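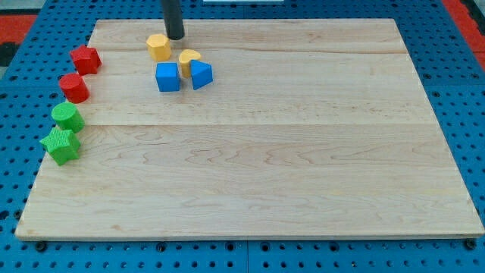
Sorting trays and loose shape blocks: proposed guidance for classroom sets
Posted by Judit Dudás, Friday, 9:15 a.m.

The Learning Materials Office is reviewing the way shape blocks are stored, presented and returned in the early-years rooms at Layug and Fosau. The present guidance was written for small sets kept in lidded boxes and makes no mention of work boards. Several rooms now set the blocks out on a large pale wooden board before the children arrive, with the pieces placed toward the far side and along the left, so that the wide area nearest the child is left clear for building or sorting. Staff have asked whether this should become the standard layout. Some have also asked whether blocks should be grouped by color, as with the two yellow blocks standing behind the two blue ones, or by shape, or placed without any grouping. Comments are invited from all rooms before the January revision. Please keep replies to the layout, the board and the care of the blocks. Requests for new sets should go through the ordering page in the usual manner.

----

Posted by fosau_room2

Our room supports the open area nearest the child. We have used this arrangement for one full term. When blocks are spread evenly over the board, the younger children push them off the front in order to make space, and much of the session is spent retrieving them from the floor. With the pieces at the back and side, the children reach for one at a time and bring it forward.

We do not support grouping by color in the standard layout. A child who is asked to sort by color and finds the work already done has been given very little to do.

----

Posted by m_oversight_layug

I must disagree with the previous reply on the second point. Grouping by color at the start of a session is a model for the child to follow. The adult then mixes the blocks, and the child restores them. At Layug this has been the practice for the two-year-old group, and I would not wish to see it removed from the guidance on the basis of one room's experience with older children.

On the first point I have no objection, provided that left-handed children are considered. A line of blocks down the left side suits some children and is awkward for others.

----

Posted by fosau_room2

The reply above is noted. Our group is aged three and four, and I accept that the guidance should state the age group for each layout. I would still ask that the standard layout be the ungrouped one, with the grouped version listed as an option. New staff tend to follow whatever appears first on the page and do not read further.

----

Posted by benchwork_and_repair

I write with regard to the board only. A board made up from planks glued edge to edge will move a little with the seasons, and the joints should be checked at the start of each term. Run a fingertip along every seam. If the fingertip catches, the board should be sanded by hand with fine paper, along the grain, and wiped down before it goes back into the room. Do not use a power sander on the joints.

The front edge deserves the same attention. On a board with a slightly raised lip, crumbs and grit collect on the inside of it. A dry brush will remove them. Boards should not be soaked or left standing in a sink under any circumstances. We had 2 returned last year with open joints, and both had been left in water over a weekend.

----

Posted by zidside_liaison

May I ask whether the Office intends to set a minimum size for the board? Zidside has the narrow tables, and a large board cannot be laid on them without an overhang at each end. We have been using felt mats. The mats are quiet, they roll up, and they can be washed. The blocks do not slide on them, though tall pieces do not stand well.

----

Posted by Judit Dudás

In reply to zidside_liaison: the Office does not intend to require a board of any one size. The draft will say that the board must rest fully on the table with no overhang. Rooms with narrow tables may continue to use felt. I would be grateful for a further note on which pieces fall over on the mats, as this bears on the choice of sets.

In reply to m_oversight_layug: the point regarding left-handed children is well made and will be added.

----

Posted by zidside_liaison

Thank you. The cubes and hexagonal prisms give no trouble on felt. The hearts are the difficulty. A heart set upright on its point needs a firm, level surface and a steady hand, and on felt it goes over at the least touch. Stars lie flat without difficulty. The triangular prisms are stable on any face, but the children like to tip them, and then they roll into the next piece.

----

Posted by kew_tray_person

I should like to speak against the heart in general. It is not a shape that appears in our counting or geometry work, and the children argue over it. If a set must be reduced in number, I would propose that the heart be the first piece withdrawn.

----

Posted by m_oversight_layug

I cannot support that proposal. The heart is the piece most often named correctly by children who are new to English, and in our rooms it is frequently the first block a shy child will pick up. The arguments over it are a matter for supervision. They are not grounds for removing it from the set.

----

Posted by kew_tray_person

I withdraw the word "argue" but not the proposal. A sorting set should contain shapes that can be compared by their sides and corners. The star at least can be counted point by point. I ask that my view be recorded.

----

Posted by Judit Dudás

It is recorded. The heart will remain in the set for the present, and the matter may be raised again when the contract is renewed.

----

Posted by stockroom_elano

For planning purposes, the Elano stockroom holds 841 loose blocks at the last inventory, of mixed age and condition. Of these, 300 are set aside as replacements for missing pieces. The remainder are awaiting inspection for chips and worn paint -- we expect to discard a number of them.

Rooms requesting a replacement must state both the shape and the color. "One red block" is not sufficient. We received a request of that kind in the spring and sent a cube, which came back to us with a note that a star had been wanted. Please also state the length of one side where it is known, as the older cubes are slightly larger than the current ones and will not sit neatly beside them.

----

Posted by fosau_room2

Could the stockroom confirm whether textured pieces are available? Some of our children trace the top of a block with a finger before they name it, and the smooth ones hold their interest for less time.

----

Posted by stockroom_elano

A small number are available. They take longer to clean, and paint wears first from the raised parts. Please mark the request "textured" and allow 30 days.

----

Posted by benchwork_and_repair

Textured blocks should be cleaned with a soft toothbrush and a barely damp cloth, and dried at once. I would add that painted blocks must not be stored in the same bin as unpainted boards. Red in particular leaves marks on pale wood when pieces are rubbed against it in transit, and those marks do not come out without sanding.

----

Posted by Judit Dudás

Thank you all. The draft will now contain the ungrouped layout as the standard, the grouped layout as an option for the two-year-old group, a note on reach for left-handed children, and the care instructions supplied by benchwork_and_repair. Layug has asked that its objection to the order of the two layouts be shown in the margin, and this will be done. The thread remains open for comments on storage. Rooms that have not yet replied should do so by noon on Friday.

----

Search this board
Enter keyword or room name
Search

Recent topics
Felt mats: washing and drying
Labels for low shelves
Replacement lids, small boxes
Table heights at Zidside
Returning damaged pieces to Elano
Puzzle trays with missing knobs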